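Callidis Open Cubby Shelving
Sorting and Storage Furniture for Classrooms, Pantries and Activity Rooms

Overview

The Callidis is a free-standing modular shelving unit made up of square, open-fronted compartments. It is supplied by Dusero to schools, day centers, community kitchens and households that require small items to be kept apart and in plain sight. Each compartment is a separate box with its own floor, side walls and back panel, so that an object placed in one cubby cannot roll into the next.

The unit is offered in matte white only. The finish was selected for rooms with overhead lighting, where gloss panels tend to produce glare, and it allows the color of the stored item to stand out clearly. Users who are learning to sort by color, shape or name generally find a plain background easier to work with.

Principal Uses

Sorting and naming activities. One item is placed in each cubby and the remaining cubbies are left open for the learner to fill. Fruit, vegetables, blocks and folded cloths are all suitable.

Produce display. Community kitchens use the unit to present single pieces of fruit for selection or for lessons on food. Soft fruit should be laid on its side or set on its base, with space left on all sides.

General storage. Books, craft supplies, shoes and small baskets may be stored in the usual manner, subject to the load limits given below.

Dimensions and Load

Compartment width, interior: 31 cm
Compartment height, interior: 31 cm
Maximum load per compartment: 69 N, evenly distributed
Assembly time, two persons: 60 minutes
Finish: matte white
Back panels: included

Loads should be placed in the lower compartments first. The unit is not intended to support a seated or standing person, and the top panel should not be used as a step.

Assembly and Placement

The panels are joined with the screws provided. Screw holes are pre-drilled in the dividers and back panels, and any hole that is not required for the chosen layout may be left open or closed with the white caps in the hardware bag. The caps are pressed in by hand.

The unit should stand on a hard, level floor. Tile and sealed wood are both acceptable. On carpet, the leveling feet (sold separately as the Siregar foot set) must be fitted before the unit is loaded. Wall brackets are included and must be used wherever children are present.

Allow enough clear floor in front of the unit for one person to kneel and reach the lowest row. Where baskets are used to carry items to and from the shelves, they should be set down to one side so that the lower cubbies remain accessible.

Suggested Layout for Fruit Sorting

The following layout was prepared by Arif Raju for the Fallstead day center and is now included in the printed guide.

1. Wipe the compartment floors with a damp cloth and dry them fully.

2. Bring the fruit to the unit in an open basket. A perforated plastic basket is preferred, as it may be rinsed between sessions.

3. Place one fruit in each of the upper cubbies selected for the activity. Begin with fruits that differ plainly in shape and color, such as a yellow-green pear and a dark mangosteen, and leave the cubbies beneath them open. 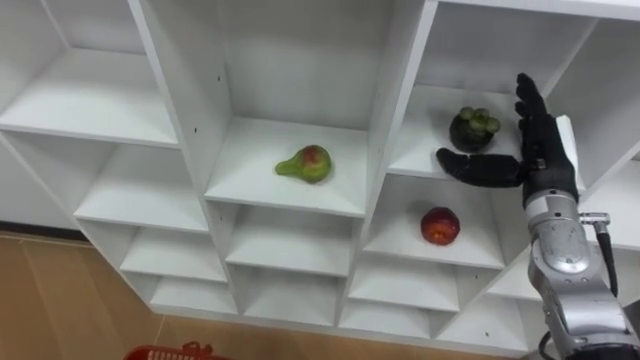
4. Ask the learner to name each fruit and to place a matching piece, or a picture card, in the cubby directly below.

5. At the end of the session, return all fruit to the kitchen. Produce should not be left in the unit overnight.

Care and Cleaning

Clean with warm water and a mild dish soap. Abrasive pads and solvent cleaners will mark the matte finish. Fruit juice should be wiped up promptly, particularly in the inner corners, where it may dry beneath the panel edge. Check that all screws are tight each October, or whenever the unit has been moved.

Ordering

Dusero has delivered over 300 units to schools and care settings. Replacement panels, caps and brackets may be ordered individually. Institutions placing an order should state the number of rows and columns required, the floor type, and whether the leveling feet are needed. Orders are shipped flat, with printed instructions in each carton.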